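Slide 3: Muswood, first half
Right, so I've been keeping the scorebook at Muswood for seven seasons and I still get nervous up here. Mention the bus first – they'll laugh. Then the press: Nikola Bošković called it after two minutes and we forced 10 turnovers before the break. Pause for Nikola to wave.

Blue, white and orange, always loud. Say that bit slowly.
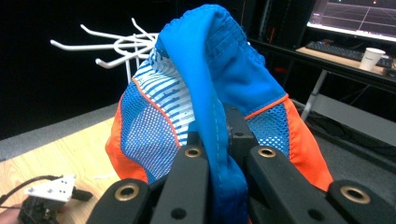
Slide 4: Annunziata's free throws
She shot 100 a night all through May, and I rebounded most of them (my poor knees!). Ask her to stand up, then hand over to Kado for the raffle.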